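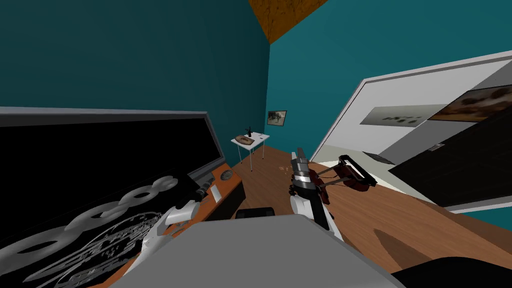
Simulated two-arm pick test: left arm at the desk, right arm holding a dark red object.

Rosley Gripper, with Trastent Controller

Sold as a pair or separately. Simulation model included with either. Arms not included.

We stock this gripper because customers kept asking for it. We have mixed feelings about it, and you should read this page before you order.

What the maker claims

Poulain, who build the Rosley, say it will hold anything you can find in a normal home or office without a change of fingertips. They also say the simulation model behaves the same as the hardware. We believe the first claim about halfway and the second one less than that.

What we tried

We ran the simulation model on a white two-arm robot in a furnished room. The left arm was sent to a small white item standing on an orange desk, and the right arm was given something bulkier with a handle-like frame. We did 50 runs of each task, then repeated them with the Usa gripper we have sold for years, on the same controller with the same settings.

On the bulky object the Rosley did well. It took a wide grip and kept it through the lift in most runs, and when it lost one it was usually our fault for coming in at a bad angle. The Usa was slower to close and let go more often.

Small upright items are another story. The Rosley's tip is thick, so the last bit of the approach happens very close to the desk surface, and the model lets you get away with contact there that we would not try with real parts. It knocked the item over in 6 runs. The Usa did it twice. If your work is mostly thin or light things on a flat top, buy the Usa and save the money.

About the simulation model

It loads cleanly and the joints are named sensibly. Friction is set far too high out of the box. With the default values the gripper will carry almost anything by one corner, and your success rate will look wonderful until you plug in the real one. Turn it down before you compare it with anything. The maker's comparison sheet doesn't say what friction value was used, and they haven't answered when we asked.

The Trastent controller

Fine. Runs both arms from one box, 10 minutes to set up if you have used one before. The fan is loud. Force readings drift after about an hour and need to be zeroed again, which the manual leaves out.

Rated life

The box says 2,000 hours. We have not run one that long and can't tell you if it's true.

Ordering

Gripper and controller ship together unless you ask otherwise. Spare fingertips are on back order until August. Returns are accepted on unopened hardware only, so try the simulation model first. It can be downloaded without buying anything.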